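Teaching a robot arm to work around a rack, in simulation first

If you have an arm in your shared workshop and you've been scared to let it near anything taller than a coaster, this page is for you! I'm going to show how we set up our coffee corner in simulation at Onwood, our workshop, and got the arm reaching down to the rack before a single bolt went into the real bench. It's the most fun I've had with this hobby so far, and you can do it in a weekend if your measurements are good.

What you need

A six-axis or seven-axis arm with a model file (most makers have one on their support pages)
Any physics simulator that will load that file
A tape measure, and calipers if you can borrow some
A notebook, because you will measure things twice

Step 1: Measure the bench

Start with the table and the spot where the base will sit. Pick one corner of the tabletop as your zero point and measure everything from there, always in the same order: long side, short side, height. Balthasar and I each did the whole bench separately and compared notes, and we disagreed on the base plate by 12 mm. I had measured to the edge of the plate and he had measured to the middle of the column. Write down which point you mean!

Step 2: Build the big shapes

Don't model the pretty details yet. Boxes are fine. A coffee machine is a box, a rack is a few long thin boxes, and a wall is a flat one. The simulator checks for collisions much faster with simple shapes, and you'll be moving them a lot at this stage. Keep the rack open where the real one is open, though. If you fill it in with one solid block (I did), the planner will refuse every path that goes inside it and you'll spend an evening blaming the wrong thing.

Give each object a plain name. Ours are rack_top, rack_post_left and so on. The first version had names like box7 and I could not tell you now what half of them were.

Step 3: Load the arm and fix the base

Load the arm, put its base at the position from Step 1 and lock it there. Now swing every joint by hand, slowly, one at a time. You're looking for two things: does each joint turn the way you expect, and does the elbow hit the wall behind? Ours wanted to fold backward through the wall on the way up, so we limited the shoulder until it behaved.

Add the gripper next, along with any bracket bolted to it. The bracket is easy to forget. It sticks out sideways, and on a real rack it will be the first thing that touches.

Step 4: Set a hover point

A hover point is a safe spot straight above the place you want to work. The arm goes there first, stops, and only then comes down. Set yours 4 cm above the tallest thing directly under the fingers, and point the gripper straight down. Check the sides as well as the space underneath, especially if something tall stands on the rack next to your target.

Run the move 3 times from different starting poses. If the arm takes a wild route from one of them, add a middle point up high and send it through there every time.

Step 5: Turn on the light and look

Put one light over the bench and switch on shadows. I thought this was just decoration until Selina suggested it, and now I do it before anything else, it makes heights so much easier to judge on a screen. Orbit around the bench and stop wherever the gap under the fingers looks tight.

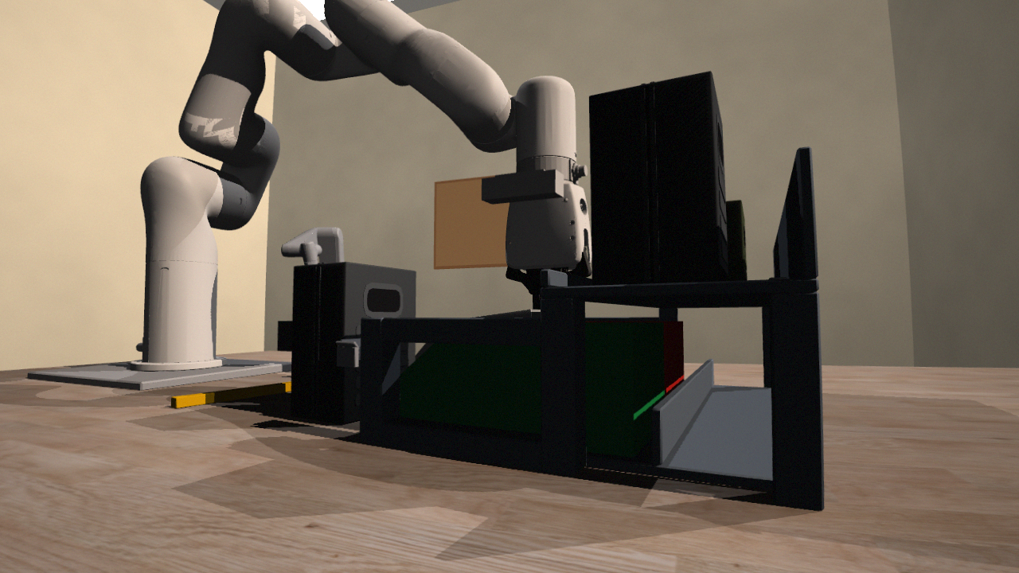 Page last changed: October 26, 2022

With the fingers pointing down just over the top edge of the black rack, you can see why I keep going on about the sides: the tall black unit is right there next to the gripper. Try looking at your hover pose from a view like this one too.

Step 6: Come down slowly

Lower the gripper in small steps and run the collision check after each one. Once the whole path is clean, save it under a new name and leave the old one alone. Then try it on the real arm at the slowest speed it has, with your hand on the stop button. Our current path has 18 saved points and I'd love to get that down, so if you've found a neat way to thin them out, leave a note on the workshop board.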